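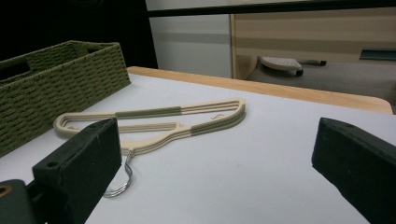 Three beige flocked hangers, stacked flat on a white tabletop.

Revenue desk: moving the group cutoff date at Kosovbridge

The Kosovbridge hotel changed its group cutoff rule in June, and the other properties in the group will follow with the new contract season. This item sets out what changes, how the block should be handled in the reservation system, and which reports to read.

Under the old rule, every group block had one cutoff date, set when the contract was signed. Rooms not picked up by that date went back to general inventory all at once. For a small wedding block this did little harm. For a trade group holding most of a floor over a weeknight, it put a large number of rooms back on sale at a point when business travelers had already booked elsewhere. The rate then had to come down to fill them, and the lower rate was visible to the group's own guests, some of whom canceled and rebooked outside the block.

The new rule splits the release into 3 steps. At each step the hotel compares pickup with the pace curve for that type of group and releases only the rooms that sit above the curve. Association groups, sports teams and social groups each have their own curve. Corporate meetings use a fourth, which is short and steep, as rooming lists tend to arrive whole.

In practice, the sales coordinator enters the release steps as trace dates on the block when the contract is countersigned. The contract must show the same dates. If they differ, the contract governs and the trace is corrected, never the other way around. On each trace date the revenue desk runs the pickup report before noon, enters the number to be released, and sends the group contact a short notice. The notice states the rooms released, the rooms still held and the next date. It does not mention rate.

Attrition is figured on the block as it stands after the last step. This point caused most of the questions at Trirside during training. A group that gives rooms back at the first step does not pay attrition on them, even if its final pickup is well short of the signed number. Finance has agreed to this treatment for all blocks signed on the new contract form. Blocks signed on the old form keep the old terms until they depart, and should not be moved over by amendment unless the client asks.

Two settings need attention. The first is the elastic flag, which lets a block grow past its held number when a guest books through the group link. It should be off after the second step. Left on, it takes rooms from general inventory at the group rate on the very nights when demand is strongest. The second is the shoulder night allowance. Kosovbridge holds no rooms on shoulder nights and sells them at the group rate subject to availability. Nindham, where guests often arrive a day early, will keep a small hold there and release it at the first step.

Early results from Kosovbridge are limited, as group volume this year was low and several blocks were canceled outright. Of the blocks that did run to departure, roughly 4 in every 5 had released some rooms at the first step. Too few have closed to say anything useful about average rate, and the pace curves themselves still rest on older history. They will be rebuilt when there is a full season of bookings to work from — until then, a manual override is allowed at any step, with a reason code.

The Karagiannis block template has been updated with the trace fields and is in the shared sales folder. Coordinators should delete local copies of the previous version. The old template does not calculate the attrition base correctly under the new rule, and the error does not show until the final invoice.

Posted December 30, 2020, by the revenue desk. Questions on contract wording go to group sales; questions on curves and overrides go to the revenue desk.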